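Housekeeping Skills, Unit 4: Rubbish first

Right, before you go anywhere near the bed linen, I want you thinking about the floor. We touched on this at Fisholm and plenty of you still went straight for the pillows (I know, they're the fun bit!). The practical is marked out of 100 and you need 60 to pass, and floor rubbish is where I see marks thrown away.

My order goes like this. Open the bag right out and stand it on the floor close to the mess, so you aren't carrying crumbs across the carpet. Get the rim as wide as it will go – a floppy bag that keeps closing on you will drive you mad. Wrappers go in one at a time, held over the bag before you let go.
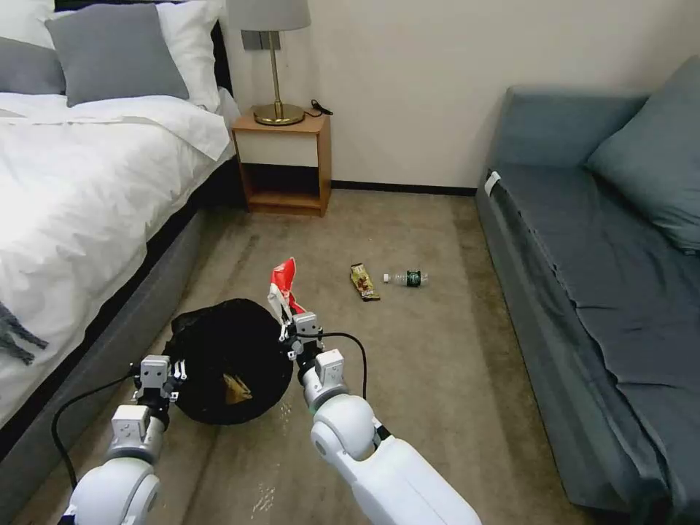 Fig. 1. Bedroom floor, bag open, red-and-white snack wrapper held over the bag. Bottle and snack bar wrapper still to collect.

Bottles are a separate question. At Fellora they want plastic kept out of the general bag, so check the label and the cap, tip any dregs down the sink and put the bottle by the door until you've finished. If your placement does it differently, do it their way and write that in your log.

Once the floor is clear, look along the base of the bed and lift any duvet or throw that hangs down. I once found a whole sandwich under one, still in its packet. Then hoover, and only then make the bed.

For June, please read the Heydari handout on carpet care, the stains section especially, and bring your log with you.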